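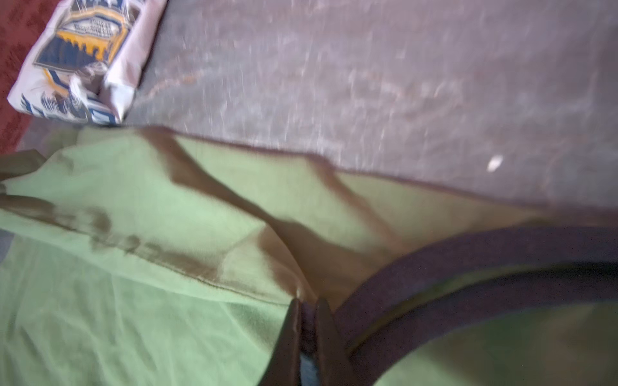

The Castik Community Clothing Exchange will open its fall intake in August at the Sembiring Hall annex. Residents of all four districts may bring clean, wearable garments for adults and children, and every household that contributes will receive credit toward items of its own choosing. Garments should be laid flat on a surface before they are packed, as with the light green piece shown with this item, so that stains, open seams and worn patches can be found and dealt with at home. A garment that needs only a small repair is welcome if the repair is made first. Items that cannot be repaired should be taken to the textile bin behind the annex, which is emptied every Wednesday.

The exchange received 2399 garments during the spring season, the largest intake since the program moved from the Rinus Street branch library. Of these, 400 were children's coats and jackets, and all of them had found new homes by the end of the season. Demand for school clothing, sleepwear and work trousers was greater than the supply. The program office therefore asks households to give particular thought to these categories when sorting their closets this summer. Formal wear, by contrast, is in good supply, and contributions of suits and evening dresses will be paused until the winter season.

Changes to the credit system

Beginning with the fall season, credits will be recorded by household and no longer by individual cardholder. Families who hold several cards will find that their balances have been combined, and one replacement card will be mailed to the address on record. Unused credits from the spring season remain valid through the end of the fall season. Credits from earlier seasons have expired and cannot be restored.

One credit will continue to be given for each accepted garment, up to a limit of 100 credits per household per season. Coats, boots and school uniforms earn two credits. Socks, tights and undergarments are accepted only if new and in their original packaging, and earn one credit per package. Bed linen, curtains and towels are not part of the exchange and should not be brought to the intake desk.

Households that do not have garments to contribute may apply for a starting balance at the program office. The application is a single page, and no proof of income is required. Starting balances are granted once a year.

Preparing garments for intake

All items must be washed and fully dried before they are brought in. The intake desk does not have laundry facilities, and damp clothing will be returned to the contributor. Pockets should be emptied. Buttons should be fastened and zippers closed. Dry cleaning tags and safety pins should be removed – pins in particular have caused minor injuries at the sorting tables in past seasons.

Garments should be folded and placed in paper bags or open boxes, with adult and children's sizes kept apart. Hangers are not needed. Where a size label is missing or can no longer be read, contributors are asked to attach a slip of paper with their best estimate of the size. Knitwear should be checked for moth damage along the cuffs and under the arms, where it is most often missed. Any item with signs of moths should be sealed in a bag and kept away from the rest of the contribution.

Contributors with large quantities, such as the contents of an estate, are asked to call ahead so that a separate time may be set. The loading door on the east side of the annex may be used for such deliveries only.

Mending evenings

The mending evenings held at the annex during the spring will resume in September. Participants may bring up to three items and will have the use of sewing machines, thread and an assortment of buttons. Instruction is offered in hemming, patching, darning and replacing elastic. Sessions begin at 6:30 p.m. and there is no charge, although places are limited and registration is necessary. Children under twelve should be accompanied by an adult.

A grant of $1000 from the Zandudora Fund has been applied to the purchase of two additional machines and a cutting table. The program office thanks the fund for its continued support. Donations of zippers, plain cotton fabric and sewing thread in dark colors would also be of use and may be left at the intake desk during regular hours.

Hours and access

The intake desk will be open on weekdays from 10 a.m. to 4 p.m. The selection room keeps the same hours, with the last entry at 3:30 p.m. Parking is available on the north side of the hall. The ramp at the main entrance is under repair until early fall, and visitors who require step-free access should use the garden door, where a bell has been installed. Cards must be shown on each visit. Lost cards can be replaced at the program office on the second floor, or by mail on written request.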